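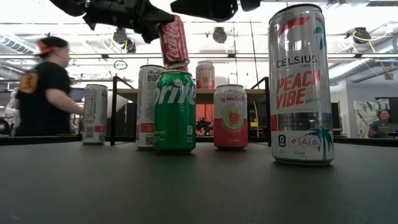 3장. 처음 설치하고 음료를 채우기까지

미니야(Minja) 음료 냉장고를 들여놓으신 것을 진심으로 환영합니다. 사무실 휴게실이든 작은 가게의 한쪽 구석이든, 냉장고는 한번 자리를 잡으면 꽤 오래 그 자리를 지키게 되지요. 그러니 첫날만큼은 조금 느긋하게, 차 한 잔 옆에 두고 이 장을 끝까지 읽어 보신 다음 시작하시기를 권해 드립니다. 상자를 여는 일부터 첫 캔을 넣는 일까지 순서대로 적어 두었습니다.

3.1 자리 잡기

1. 바닥이 평평하고 단단한 곳을 고릅니다. 카펫 위라면 함께 들어 있는 받침판을 먼저 깔아 주세요.
2. 뒷면과 벽 사이를 손 한 뼘쯤 띄웁니다. 뒤쪽에서 더운 공기가 빠져나가야 하는데, 이 틈이 좁으면 여름에 소리가 부쩍 커집니다.
3. 앞다리 두 개를 돌려 높이를 맞춥니다. 문을 반쯤 열었다가 손을 놓았을 때 천천히 저절로 닫히면 알맞은 높이입니다.
4. 직사광선이 드는 창가, 전자레인지 바로 옆, 난방기 앞은 피해 주세요.

주의: 운반하면서 제품을 눕혔다면 바로 세운 뒤 전원을 꽂지 말고 하룻밤 그대로 두십시오. 급한 마음은 저희도 잘 알지만, 압축기 안의 기름이 제자리로 돌아올 시간이 꼭 필요합니다.

3.2 전원 켜기

1. 플러그를 벽 콘센트에 직접 꽂습니다. 멀티탭은 쓰지 마세요.
2. 안쪽 천장에 있는 다이얼을 가운데에 맞춥니다.
3. 속을 비운 채로 문을 닫고 한나절 돌립니다. 아침에 켜 두고 점심을 드신 뒤에 돌아와 보시면 딱 좋습니다.

참고: 처음 켰을 때 나는 '딸깍' 소리와 물 흐르는 듯한 소리는 정상입니다. 새 제품 특유의 냄새가 거슬리면 미지근한 물에 베이킹소다를 조금 풀어 안쪽을 닦고 마른행주로 한 번 더 훔쳐 주세요.

3.3 선반 끼우기

선반은 앞이 살짝 낮게 기울도록 만들어져 있어서, 앞의 캔을 꺼내면 뒤의 캔이 따라 내려옵니다. 처음 보면 잘못 끼운 것처럼 느껴져서 억지로 수평을 맞추려는 분이 많은데, 그대로 두시면 됩니다.

1. 선반의 둥근 모서리가 앞으로 오게 잡습니다.
2. 뒤쪽 고리를 먼저 홈에 걸고, 앞쪽을 가볍게 눌러 끼웁니다.
3. 키가 큰 캔을 넣을 칸은 위 선반을 한 홈 올려 둡니다.

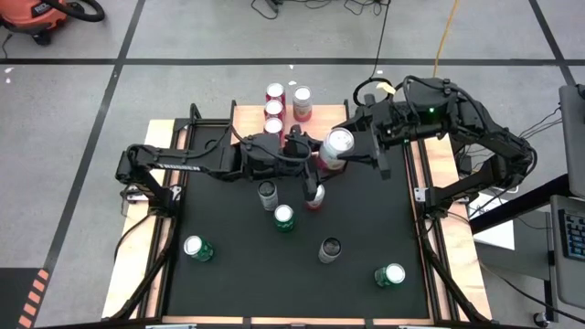 칸막이는 선반을 다 끼운 다음에 꽂는 편이 훨씬 수월합니다. 음료의 굵기에 맞추어 간격을 잡되, 너무 꼭 맞추지는 마세요. 손가락 하나가 드나들 만큼 여유가 있어야 캔이 중간에 걸리지 않습니다.

3.4 음료 채우기

1. 맨 아래 칸부터 채웁니다. 무거운 것이 아래에 있어야 문을 열 때 흔들리지 않습니다.
2. 유통기한이 가까운 것을 앞에, 새로 산 것을 뒤에 둡니다.
3. 뒷벽의 바람구멍은 막지 마세요.
4. 찌그러졌거나 부풀어 오른 캔은 넣지 않습니다.

저희 더른브리지(Durnbridge) 상담실의 레일라니 사모라는 맛별로 줄을 나누기보다 잘 나가는 음료에 두 줄을 내어 주라고 자주 말씀드립니다. 오후 세 시쯤 어느 줄이 먼저 비는지 며칠만 지켜보시면 금세 감이 오실 거예요.

주의: 탄산음료를 냉동실이나 가장 찬 설정의 뒷벽 쪽에 오래 두지 마십시오. 얼면서 캔이 터질 수 있습니다. 2월처럼 추운 달에 난방이 없는 창고에 두고 쓰신다면 다이얼을 한 칸 낮추어 주세요.

3.5 부품이 모자랄 때

선반 고리나 칸막이가 빠져 있으면 구입처에 부품 번호 879를 말씀해 주세요. 고리와 칸막이가 2개씩 든 꾸러미를 보내 드립니다. 문이 닫히지 않거나 반나절이 지나도 시원해지지 않을 때에는 3.1의 높이 맞추기를 한 번 더 해 보시고, 그래도 그대로라면 7장 '고장인가 싶을 때'를 펼쳐 주십시오.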